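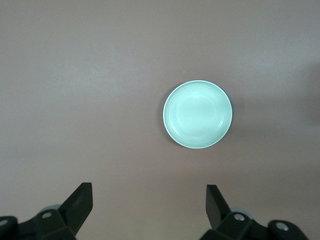
Sneha Kaushik

Home Projects Reports Students Contact

Small hydropower on an irrigation canal: project report for the course Energy and Local Planning

1. Why I chose this subject

In my first semester I lived near the Cludmont canal and crossed it every morning. The canal brings water to the farms on the east side of the valley. At the place called Nyberg it falls down a concrete step, and the noise can be heard from the road. My question for this project was simple: can this step produce electricity for the village, and if yes, why has it not been done already?

My supervisor, Dirceu Mendonça, advised me to keep the technical part short and to spend more time on the permissions and on the opinion of the people who use the water. I followed this advice only partly. The technical part became longer than I planned.

2. The site

The drop at Nyberg is 9 meters when the canal is full. The water is released from the Prolano reservoir and the flow depends on the needs of the farmers. In the dry months the gates are open day and night. From November the flow becomes small, and for several weeks the canal is closed for cleaning.

I did not measure the flow myself. I used the gate records of the irrigation office, which are written by hand in a notebook. Some pages are difficult to read, and for one month the numbers are missing. For this month I took the average of the month before and the month after.

3. Method

For every day I multiplied the flow by the drop and by the efficiency of a small turbine. I used one efficiency for all flows. This is a weak point, because a real turbine works worse when it receives little water. I tried to correct it with a curve from a textbook, but the curve was for a different type of machine and I left it out.

The Wovov program, which our department uses for load calculations, gave me the electricity demand of the village. I entered the houses, the school, the milk cooling station and the street lamps. The pumps of the farmers have a separate line and are not included.

4. Results

With the flow of the irrigation season the plant could give 97 kilowatts. The village has 169 houses, and in the calculation their evening demand is covered on most days of the season. The problem is the winter. When the canal is closed the plant gives nothing, and exactly then the demand for heating is highest. For this reason the village cannot leave the grid, and I do not recommend to plan for it.

The surplus during the day is larger than I expected. It could be sold to the grid, but the line between Nyberg and the main road is old and would have to be replaced on a length of almost 300 meters. I could not find a reliable price for this work. In the cost table I left the line open and calculated the rest without it.

5. Permissions and opinions

Three different offices must agree: the irrigation office, the district energy office and the road department, as the cable would pass under the road. The irrigation office was the most careful. Their condition is that the turbine must never decide when the gates open. A bypass channel beside the turbine would solve this, and I added it to my drawing.

I talked with farmers at the weekly market. Most of them had nothing against the plant if the water reaches the fields at the usual hour. Two asked who will clean the trash rack, and I had no good answer. After a storm the canal carries many branches and plastic bags, so the rack would need work every day. One woman told me that there was already a mill at the same place when her grandfather was young. I looked for it in the old maps but did not find it.

6. What I would do differently

I should have visited the irrigation office at the beginning. I waited two weeks for the notebook and in this time I made calculations with estimated flows, which I later had to throw away. I also underestimated how long it takes to draw a correct longitudinal section. My first version had the bypass on the wrong side.

For a student who wants to continue, the next step is a flow measurement below the step, during one full season. The question of fish was not treated here. The drawings and the flow table are kept with the printed copy in the department library.

Submitted 2022-05-29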